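2. Plate colour and self-served portions

2.1 Background

The size of a plate has long been thought to affect how much food a person puts on it. The usual account is one of contrast in area: a given spoonful looks small in the middle of a wide plate and large on a narrow one, and the person serving corrects for the difference without being aware of doing so. Colour enters the argument by a similar route. Where the food and the plate are close in colour, the edge of the food is hard to see, and the person serving has a poor guide to how much is already there. Where they differ strongly, the edge is plain.

Both claims are easy to state and have proved hard to test outside the laboratory. In a laboratory, a participant is usually given one food, one spoon and one plate, and is aware of being watched. In a canteen the food changes daily, the spoons are not all alike, and people serve themselves in a queue with others waiting behind them. The pressure of the queue may matter more than either size or colour. Hulme's earlier work at the Tunstall canteen found that portions of rice fell when the queue was long, whatever the plate, and put this down to people taking fewer spoonfuls instead of smaller ones.

A further difficulty is that plate colour is rarely changed on its own. A canteen that buys coloured plates tends to buy them from a new supplier, and the new plates have a different rim, a different depth or a different weight. Several of the published field comparisons suffer from this. A deep plate holds a sauce that a flat one would let run to the edge, and a wide rim takes away from the area on which food is normally placed. If colour and shape are changed together, no later analysis can pull them apart.

The present study was designed to hold shape fixed. Plates were ordered from a single supplier, Gedik, in one pattern and in more than one colour. The two sites were Bruseck and Lultitetti, both of which run a midday self-service counter with a hot section and a cold section. Neither site had used coloured plates before.

2.2 Choice of colours

Most earlier studies compare a white plate with a dark or red one. Red is a poor choice for our purpose, as it carries a sense of warning for many people, and any fall in intake might be due to that sense and have nothing to do with contrast. Black was ruled out by both kitchens on the ground that it shows lime marks after washing.

We settled on a blue-green and a pink. Very few of the dishes on either menu are blue-green, so the cyan plate gives a clear edge to nearly all foods. The pink is closer to several of them: salmon, ham, beetroot salad and a tomato cream sauce that appears often at Bruseck. The pair therefore allows a comparison within a single meal, in which one food on the counter is near in hue to one of the plates and the others are near to neither. Figure 2 gives the general appearance of such a pair.

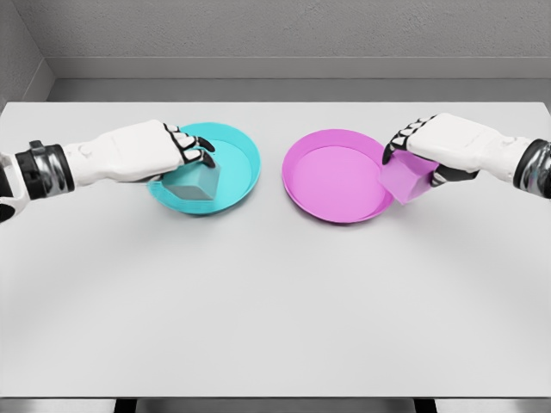
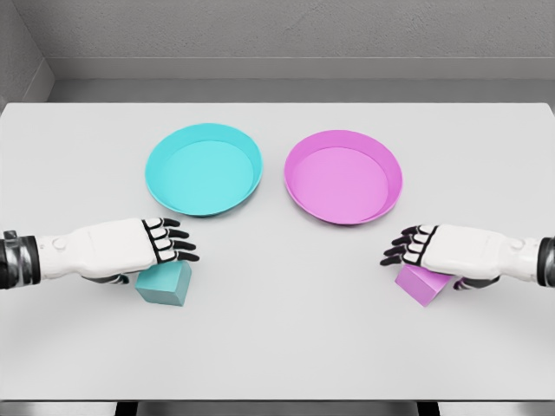

Figure 2. Cyan and pink plates, both round and shallow, side by side on a pale tabletop (rendered views).

Hue was the main variable, but lightness could not be ignored. Two plates of different hue may also differ in how light they are, and the contrast with pale foods such as rice, mash and pasta depends mostly on lightness. The supplier was able to adjust the pink glaze until the two were close, though not equal. The remaining gap is small beside the gap between either plate and boiled rice, and we treat the plates as matched for pale foods in what follows. Readers who do not accept this should give less weight to the results for rice and mash than to those for salmon and beetroot.

The lighting at the counters was also checked. At Lultitetti the hot section has warm lamps which shift the look of the pink plate towards orange. The kitchen agreed to have these replaced with neutral lamps for the length of the study. At Bruseck no change was needed.

2.3 Procedure

The study ran through November. Each site used one colour of plate for a whole service and changed to the other for the next, so that no diner could choose between them. This matters more than it might seem. In a short pilot both colours were left out in the same stack, and people went through the stack to find the one they liked. Any difference in portion would then have been mixed with whatever else separates people who like pink from people who do not.

Diners were told by a notice at the entrance that the canteen was taking part in a study of food service, and that trays would be weighed. They were not told that plate colour was of interest. Scales were set into the rail of the counter after each dish, and the weight was logged when the tray came to rest. A tray that did not come to rest was recorded as missing for that dish. This was common at busy times — particularly at Bruseck, where the rail is short and trays are pushed along by the ones behind.

In all, 548 trays gave at least one usable weight. Of these, 334 gave a usable weight for every dish taken, and the main analysis is limited to them. The wider set is used only to check that trays with missing weights were not markedly heavier or lighter than the rest, and they were not. Ten trays were removed by hand before either total was reached, as they carried food for more than one person.

Second helpings were not recorded. Both canteens allow them but few diners take them, and those who do tend to return with the used plate, whose weight cannot be separated from that of the food left on it.

2.4 Results

For foods close in hue to the pink plate, portions were larger on pink than on cyan. The difference was clearest for beetroot salad and present, though smaller, for salmon. Salmon is served in cut pieces, and a diner can take one piece or two but seldom anything between, so a small shift in what looks like enough will not often show in the weight. Beetroot salad is spooned, and is free to vary.

The tomato cream sauce gave no clear result. At Bruseck it was taken in larger amounts on pink plates early in the month, and the difference then faded. We first took this as a sign that diners had grown used to the plates. The fading was not seen for beetroot at the same site, however, and the kitchen changed to a larger ladle for sauces partway through the study. The ladle is the more likely cause. A sauce served with one full ladle leaves little room for judgement.

For pale foods there was no difference between the plates, as expected if lightness contrast is what matters for these. Nor was there a difference for green vegetables, which stand out well against both.

Queue length had the effect described by Hulme at Tunstall, and it was larger than the effect of colour for every food but beetroot. When the queue was long, people took fewer spoonfuls, and the effect of plate colour on beetroot was weaker. It is possible that colour acts mainly on the decision to add a further spoonful, in which case it would have little to act on when that decision is cut short by the person behind. Our weights were taken once per dish and cannot settle the point.

2.5 Limits of the comparison

The contrast account predicts that the effect should depend on the pairing of food and plate, and the beetroot result fits this. A simple liking for one colour would be expected to raise portions of all foods on that plate, and no such general rise was found at either site. Some caution is still needed. Beetroot is a cold dish and stands at the far end of both counters, where the plate is already partly covered. How much of the plate can still be seen by then depends on what has been taken before, and a diner who reaches the salads with a full plate sees very little colour at all. We did not vary the order of the dishes, as neither kitchen was able to move its cold section.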